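Zweiarm-Zelle: rechter Greifer läuft nach dem Warmwerden weg

Forum > Robotik & Automation > Wartung und Reparatur

estela_tapia
23.08.2024
Hallo zusammen, ich betreue bei uns in der Werkstatt eine Zelle mit zwei hängenden Armen über einem Holztisch, Aufgabe ist Körbe greifen und umsetzen. Läuft eigentlich brav, aber seit Juni habe ich rechts einen Versatz, der mich wahnsinnig macht. Morgens passt alles, nach 300 Zyklen setzt der rechte Greifer 2 mm neben dem Korbrand auf. Links nichts! Nullpunkt neu gesetzt, Greiferbacken nachgezogen, Kabel am Handgelenk neu verlegt (das hatte vorher gescheuert). Jemand eine Idee, bevor ich das Gelenk aufmache?

schraubenkarl
Riemen im Handgelenk. Hatte ich genauso. Wenn der warm wird, längt er sich minimal, und bei einem hängenden Arm zieht das Greifergewicht immer in dieselbe Richtung. Aufmachen, nachspannen, fertig.

VDaza
Da wäre ich vorsichtig, Karl. Riemen nachspannen auf Verdacht ist genau das, womit wir uns bei Correa mal ein Lager ruiniert haben. Estela, geht der Versatz zurück, wenn die Zelle über Mittag steht? Und in welche Richtung läuft er, immer gleich?

estela_tapia
Immer gleich, vom linken Arm weg. Über Mittag geht er fast ganz zurück, am nächsten Morgen ist er komplett verschwunden.

VDaza
Dann würde ich erst mal oben schauen und gar nicht am Arm. Wie ist die Traverse befestigt? Bei uns war es die Klemmplatte am rechten Flansch, zwei Schrauben hatten sich gesetzt. Messuhr an den Flansch, 400 Zyklen fahren, ablesen. Kostet dich einen Vormittag und du hast nichts zerlegt.

schraubenkarl
Eine Klemmplatte, die über Nacht von allein wieder zurückwandert? Na ich weiß nicht. Eine lose Schraube ist abends lose und morgens auch noch.

VDaza
Wenn das Profil sich beim Erwärmen verschiebt und beim Abkühlen wieder zurückkommt, schon. Aber gut, die Messuhr entscheidet das ja.

nullpunkt77
Mal blöd gefragt, welches Schmierfett ist drin? Ich hab im Frühjahr auf das Fisesell umgestellt und seitdem Ruhe. Hatte auch so eine Drift, allerdings an beiden Armen.

schraubenkarl
Fett macht keine 2 mm, sorry.

estela_tapia
So, Messuhr war dran. Violeta hat gewonnen, zumindest halb: Der Flansch wandert tatsächlich, aber nur einen Teil vom Weg. Schrauben raus, Auflage gereinigt, mit Drehmoment wieder rein. Danach habe ich die Referenzfahrt rechts neu gemacht und die Greifpunkte mit den bunten Körben frisch eingelernt, einmal quer über den Tisch.
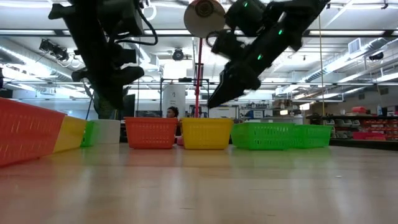
Beim Einlernen fahre ich inzwischen beide Arme erst in die hohe Position und senke dann einzeln ab, sonst bleibe ich mit der Kabelschlaufe hängen. Der Restversatz ist jetzt so klein, dass der Greifer ihn verzeiht. Den Riemen schaue ich mir trotzdem an, Karl, aber erst bei der 2000-Stunden-Wartung, da muss die Abdeckung eh runter.

schraubenkarl
Wetten, dass der hin ist? Der Rest kommt vom Riemen. Bestell gleich einen mit, Jikudstead hat bei mir ewig gebraucht.

nullpunkt77
Welches Drehmoment hast du an der Platte genommen?

estela_tapia
Das aus dem Handbuch vom Traversenhersteller (Starnthorpe). Müsste ich nachsehen, der Ordner liegt noch in der Halle. Schreib ich morgen rein.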